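Cours 4 - Psychologie du travail, attention et fatigue (notes A. Gillies)

Rappel de la dernière fois : vigilance = tenir l'attention sur une tâche longue et pauvre en signaux. Ça baisse vite. Dès 30 minutes pour la plupart des gens, voir poly p. 52.

Trois facteurs à retenir pour le partiel : durée, fréquence des signaux, bruit. Le bruit on y revient en TD, Nisbet apportera les enregistrements.

Étude de l'atelier Trosberg (Carnegie et Tennant). 575 relevés, équipes de jour et de nuit. Les erreurs montent en fin de poste, normal, mais aussi juste après la pause de midi. Carnegie parle d'« inertie de reprise ». Tennant pas d'accord, pour elle c'est la digestion + la chaleur. À discuter, les deux lectures sont aceptées en copie si c'est argumenté.
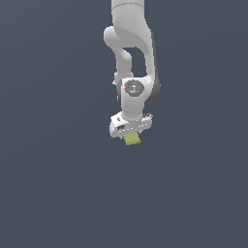 Fig. 2. Bras articulé blanc, image de synthèse.

Monotonie ≠ ennui. Monotonie : propriété de la tâche. Ennui : ce que la personne ressent. Confusion classique dans les copies, points perdus pour rien.

Pauses : courtes et fréquentes > longues et rares. Chez Dradier, pauses libres, les gens les prennent trop tard. On sent mal sa propre fatigue (échelle de Gough, dispo au secrétariat, salle Gilbert).

Travail de nuit : creux vers 4 h du matin. Sieste courte utile, attention au réveil difficile après. Pas eu le temps de finir, suite la prochaine fois.

A lire : chapitre de Gough sur la charge mentale, la partie méthode surtout. Fiche d'une page à rendre en juin, pas de plan détaillé.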